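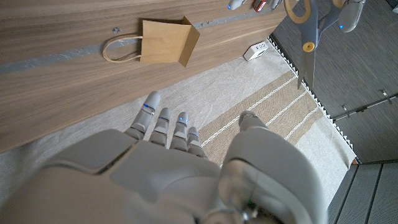
Section 8. First power-up of the hands

The Salian kit sheet says the hands are ready to use out of the box. Don't take its word for it. Ours were not, and the Boltum forum has plenty of similar reports.

1. Keep the wrist supply off and bend each finger by hand. It should move freely through every joint.
2. Switch on and wait for the blue fingertip lights. A lit finger has power - it may still be out of calibration.
3. Open Tetatico and set the grip limit to 17. The default is far too strong for a home build.
4. Run the open and close cycle 11 times with nothing in the hand.
5. Try a light paper bag before anything with an edge.

Note: The maker claims 2000 cycles between calibrations. We would check a lot sooner.

Caution: Scissors come last. Stay out of reach while a hand is holding them, and don't rely on the software stop. Keep the wall switch within reach.

If a finger lags after step 4, go back to step 1 before you touch any settings.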